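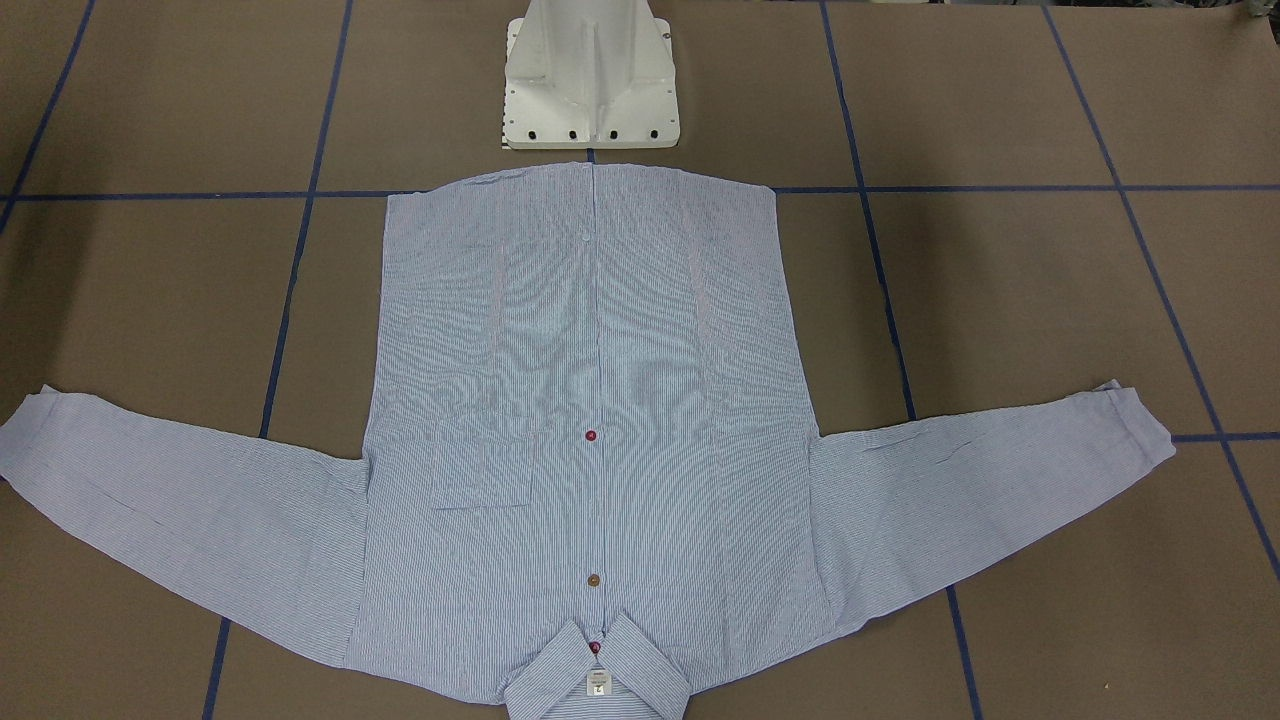

A pinstriped long-sleeved shirt laid flat on a brown surface.

KULLSTEAD, 11 Feb 2025: The regional assembly of Sunari has approved a law allowing adults to grow and possess limited amounts of cannabis for personal use, ending a prohibition that had been in force for more than two generations. The measure will take effect in September, once rules on licensing, labelling and public health have been published.

Under the law, residents aged 20 and over will be permitted to keep up to 40 grams of dried cannabis at home and to grow no more than four plants in each household. The household limit applies regardless of the number of adults living at the address. Plants must be kept out of public view and out of the reach of children.

Retail sale will remain unlawful for the time being. The assembly removed a section of the original bill that would have allowed licensed shops to open in Kullstead and in the port district of Haldane. The interior department has been asked to report on the matter before any further proposal is brought forward.

In place of shops, the law provides for registered growing associations, which may supply cannabis to their own members at cost. Each association may have up to 300 members. Advertising, sponsorship and the supply of free samples are prohibited, and premises may not be opened close to a school or a nursery. Members must have lived in the region for at least a year, a condition intended to discourage visitors from travelling to Sunari in order to buy the drug.

The interior department said in a statement that the new arrangements were designed to reduce the income of illegal suppliers and to free police time for more serious offences. It stressed that driving under the influence of cannabis would continue to be treated as a criminal matter and that roadside testing would be extended before the law came into force.

"The law does not encourage the use of cannabis," the statement said. "It sets out the conditions under which adults may possess it, and the penalties that will apply where those conditions are not met."

Smoking cannabis in public places, including parks, beaches and railway stations, will be punishable by a fine. Employers will keep the right to forbid its use during working hours, and landlords may include a clause against growing in new tenancy agreements. Existing agreements will not be affected unless both parties consent to a change.

Opposition groups in the assembly had called for the vote to be put off until a full study of the effects on young people was available. They argued that the household allowance would be difficult to enforce and that local police had been given no additional money for inspections. An amendment which would have limited each household to a single plant was defeated.

The regional medical council took no position on the law as a whole but repeated its advice that cannabis can cause lasting harm to people with a history of mental illness. It has asked for part of the registration fees to be set aside for treatment services. The assembly accepted the request in principle and will decide on the sum when it considers the health budget.

Registration of the growing associations will be handled through Netance, the online service already used in the region for business permits. Applications will open in the summer, and each association will be required to name a person responsible for record keeping and to submit its premises for inspection. Records of the amounts grown and supplied must be kept and made available to inspectors on request.

The law also deals with past convictions. People found guilty only of possessing an amount that would be lawful under the new limits may apply to have the offence removed from their record without charge. Convictions for supply, or for any offence involving a minor, are excluded. The courts service in Haldane will process all such applications and is expected to publish the necessary forms before the law takes effect.

Taking cannabis across the regional border will remain an offence in both directions, whatever the amount carried. Notices to that effect will be placed at road crossings and at the Haldane ferry terminal. The interior department has advised residents that possession, growing and supply continue to be illegal until the law comes into force, and that current penalties will be applied in full until that time.

A review of the law is to be presented to the assembly after its second year of operation.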